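Inicio | Índice | Capítulo anterior | Capítulo siguiente | Glosario

Capítulo 7. Servicios contratados de manipulación: qué se ofrece y cómo se evalúa

Lamduan Phromma
2018-05-24

Los seis capítulos anteriores han tratado el robot como una máquina que se compra, se instala y se mantiene. En la práctica, muchas empresas medianas no siguen ese camino. Contratan un servicio: el proveedor aporta el robot, el programa que lo gobierna, la puesta en marcha y la asistencia, y el cliente paga una cuota por tarea o por mes. El cambio afecta al contrato, al reparto de responsabilidades y, sobre todo, a la manera de medir los resultados.

Este capítulo estudia esa modalidad a partir de un servicio concreto, Olleten, que la firma Jollden ofrece a comercios de alimentación para la preparación de pedidos. El robot recorre los pasillos, toma los productos sueltos de los expositores y los deposita en una cesta que él mismo sostiene. El apartado 7.4 lo compara con Zustum, un sistema de brazo fijo que resuelve el mismo encargo desde un puesto de trabajo al que los productos llegan en bandejas.

7.1 Qué incluye la oferta

Un servicio de este tipo se vende en forma de kit. En el caso de Olleten, el contrato básico comprende el robot de dos brazos, un juego de pinzas con dedos de goma, la estación de carga, el programa de pedidos y la formación de 2 empleados del cliente. Quedan fuera la adaptación del mobiliario, la conexión con el sistema de caja y la sustitución de los dedos por desgaste, que se factura aparte.

El estudiante debe leer con atención la lista de exclusiones. En los servicios de manipulación, el coste que no figura en la cuota suele encontrarse en tres lugares:

– El mobiliario. Un expositor demasiado profundo deja productos fuera del alcance del brazo, y un pasillo estrecho impide girar con la cesta en la mano.
– El catálogo. Cada producto nuevo exige un periodo de ajuste, y el proveedor puede limitar el número de altas al año. El contrato de Jollden admite 200 referencias; a partir de ahí se negocia.
– La supervisión. Alguien tiene que atender los avisos del robot, y ese tiempo lo paga el cliente.

7.2 El producto suelto como problema

Las cajas y los botes tienen caras planas y medidas conocidas. La fruta y la verdura no ofrecen ninguna de las dos cosas. Dos piezas de la misma variedad difieren en tamaño, en curvatura y en firmeza, y además se apoyan unas en otras, de modo que al retirar una se mueven las vecinas. Por eso los comercios piden que la demostración se haga con productos sueltos, y los proveedores prefieren empezar por los envasados.

Conviene distinguir tres operaciones que en los folletos aparecen juntas bajo la palabra «recogida». La primera es la selección: decidir qué pieza del montón se va a tomar. La segunda es el agarre, es decir, cerrar la pinza con fuerza suficiente para levantar la pieza sin marcarla. La tercera es el depósito, que consiste en llevarla hasta la cesta y soltarla. Un sistema puede hacer muy bien las dos primeras y fallar en la última – sobre todo cuando la cesta no descansa sobre una superficie y depende del otro brazo.

7.3 El ensayo de aceptación

Antes de firmar, el cliente tiene derecho a un ensayo. La consultora Dankwa, que asesoró a un comercio en la contratación de Olleten, propuso en enero un protocolo que seguiremos en los ejercicios. Se prepara un pasillo con piezas de imitación, para que el estado del género no cambie entre una tanda y otra, y se lanza una serie de pedidos fijada de antemano. El protocolo completo suma 506 recogidas. Se anotan por separado los fallos de selección, los de agarre y los de depósito.

Las piezas de imitación tienen una limitación clara: conservan la forma y el color, pero no el peso ni el comportamiento de la piel bajo presión. Sirven para juzgar la selección y la trayectoria. Para juzgar el agarre hace falta una segunda tanda con producto fresco, más corta, de 100 recogidas, y una revisión posterior de cada pieza.

Durante el ensayo, el observador debe fijarse en la coordinación de los dos brazos. Mientras una pinza sujeta el asa de la cesta, la otra lleva la verdura hasta ella, y cualquier oscilación de la primera modifica el punto de entrega de la segunda.
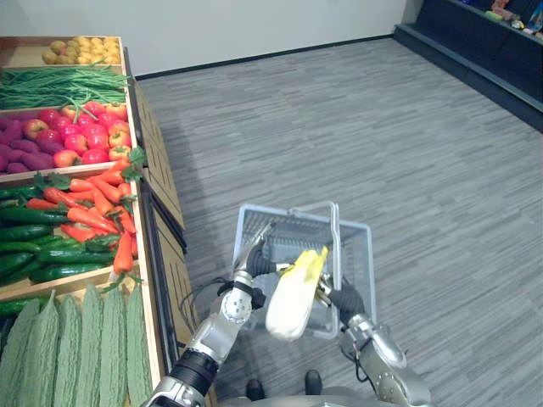

El proveedor suele presentar una cifra única de aciertos. Esa cifra dice poco si no se conoce la composición de los pedidos. Una manzana, casi esférica, admite el agarre desde muchas direcciones; una judía verde es fina y se enreda con las demás; una zanahoria con hojas puede arrastrar a otra al levantarse. Un ensayo cargado de manzanas dará un resultado mejor que otro repartido entre todas las secciones, sin que el robot haya cambiado en nada. El contrato debe fijar la proporción de cada producto.

También debe fijar qué se considera un acierto. Si la pieza cae fuera y el robot la recupera, Jollden lo cuenta como recogida completada; el protocolo de Dankwa lo registra como fallo de depósito con recuperación. Las dos posturas son defendibles – lo que no puede quedar es sin escribir.

En el apartado siguiente aplicaremos los mismos criterios a Zustum. Al ser un brazo fijo, no sostiene la cesta ni se desplaza, y habrá que añadir al cálculo el trabajo de las personas que llenan las bandejas.

Contacto con la redacción | © 2018 Lamduan Phromma | Volver arriba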